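**FOR IMMEDIATE RELEASE**
May 31, 2019

Geltell opens up its hand-teaching work: 2,648 demonstrations, free to download

Geltell today releases Skistlow, a set of 2,648 recorded demonstrations in which a person shows a robot hand how to do a small household job. Picking up, putting down, sorting, tidying. Each one was done by an operator steering the hand from a control desk, or by someone taking hold of the arm and moving it through the job themselves. No scripted motion anywhere in the set.

Recording began in January at the company's workshop in Matar. Work is still going on there, new sessions most weeks.

## What's in it

Every demonstration comes with wrist camera video, joint positions and the operator's commands, all on one clock. Failed tries are kept in and marked as failed. Geltell thinks these are at least as useful as the good ones and did not want to quietly drop them.

The wrist view matters most. It is the view the operator works from when steering remotely, and it moves with the hand, so it blurs and tilts and loses things behind the fingers. Learning software has to cope with the same.
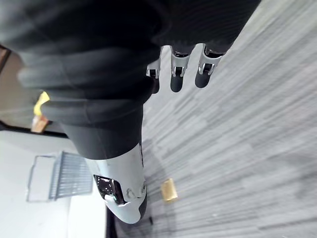
*Robot hand over the floor, with a small brass-coloured object lying nearby. Wrist camera view.*

Small flat things on a floor are the hardest job in the set. Operators took far longer over them than over anything on a table, and the hand-guided method was no quicker. People lean in, get in their own way, lose the angle. For floor work Geltell now uses remote control only.

"We wanted the slow bits left in," said Shota Murakami, who leads the teaching team at Geltell. "A person stops, looks, changes their mind, comes in from the other side. If you cut that out then you are teaching the robot that it was easy. It wasn't easy. Some of my own ones are terrible and they're in there too."

Operators had no special background. Each got a short practice spell and then went straight on to recorded work. Nearly 400 of the demonstrations are first-day attempts, labelled so that buyers and researchers can compare them with later ones by the same person.

The other big group is heaps. Toy vegetables piled together, shiny, leafy, overlapping, so that the operator has to choose where to go in and the fingers press against things they are not after. Heaps were rebuilt by hand between tries and never the same way twice. Glare on the plastic caused trouble early on and the team decided to leave the lighting alone, kitchens being full of glare aswell. 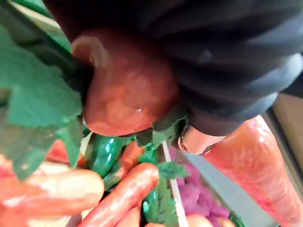 ## Getting the data

Skistlow is free for teaching and research use. Commercial users need a licence, with 3 levels of support. Customers already running Dakier, Geltell's remote control software, can play the demonstrations back on there own arm straight away, speed adjustable down to 70 per cent. Other users will need to convert the files first; a guide is included with the download.

A second batch, with two-handed jobs, is being recorded now. No release date yet.

## About Geltell

Geltell makes remote control and teaching tools for robot arms and hands. Based in Matar. Products include Dakier and now Skistlow.

**Press contact:** Geltell press desk, Matar. Interviews with Shota Murakami on request, mornings best. Further stills and short clips available to editors.

ENDS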